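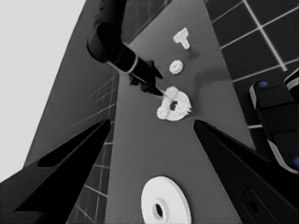
White parts on a gray tabletop, with a dark robot arm reaching in.

Pudville remodelers may soon need a permit for a powder room

Swapping a vanity in Pudville has long required a wrench, a weekend and a tolerance for bad language. From April it may also require a form.

The town council heard a proposal on Jan 11, 2023 that would extend the building permit rule to any bathroom job that moves a drain, a vent or a wall. Replacing a faucet would stay exempt. So would replacing a toilet, provided the new one goes where the old one was, a condition most residents were already meeting.

Building inspector Glória Patrício told the council that she keeps finding showers drained into places where showers should not be drained. She named a crawl space on Lins Street and, after a pause, a flower bed.

Contractors were split. Florêncio Coelho of Dresum Bath & Tile said he pulls permits anyway and would enjoy the company. Hậu Châu, who runs a two-person shop, said the $900 top fee would swallow the profit on a small job – "and small jobs are the ones I get." 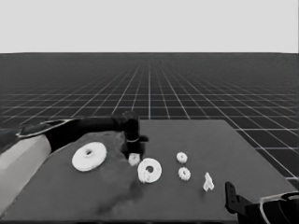

What it would cost

Fees would start at $9 for moving a single drain and rise with the size of the work. A full gut renovation would pay the $900. Inspections would be booked within two days of a request, a promise that drew a cough from the back row, where several people waiting on deck permits were sitting.

Homeowner Afia Quaye asked if the rule would cover the tub that has been standing in her hallway while she waits for a plumber. Patrício said it would, once the tub was connected to something.

Councilman Hélder Bastos wanted heated towel racks added to the list. The motion found no second.

A vote is expected at the next meeting in the Purkis Building. The upstairs restroom there is closed for remodeling, and visitors are asked to use the one by the loading dock.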